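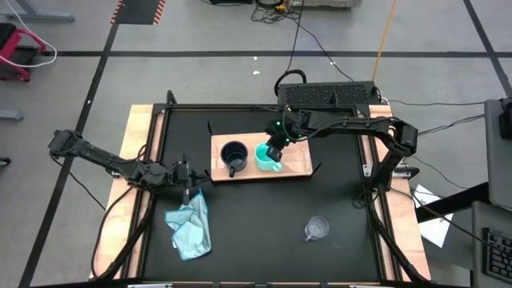 # Keep the office mugs

Furton council wants its staff kitchens to go over to paper cups by July. The case is that washing up wastes time and nobody likes doing it. I think it's a poor swap.

A paper cup is used once. Our floor in the Prilard building got through 196 of them in 4 days when the sink was out of order, and the bins were full by lunch. A mug costs a bit more and lasts for years.
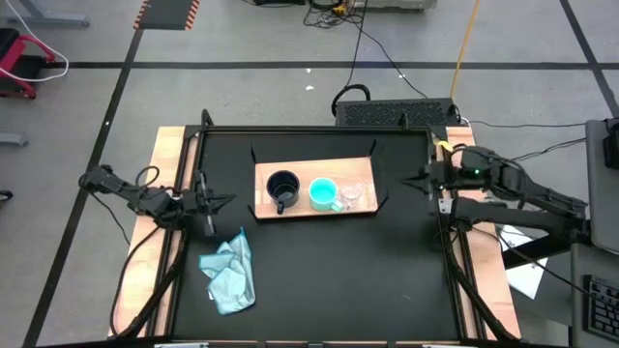 *Mugs on a wooden tray.*

People say mugs go missing. Some do. Buy 30 plain ones, put them on a shelf by the kettle and replace the lost ones each spring. Washing your own takes less than a minute. If the council wants to save money, it could start with the hot drinks machine on the second floor, which has been broken for 29 weeks and is still being paid for.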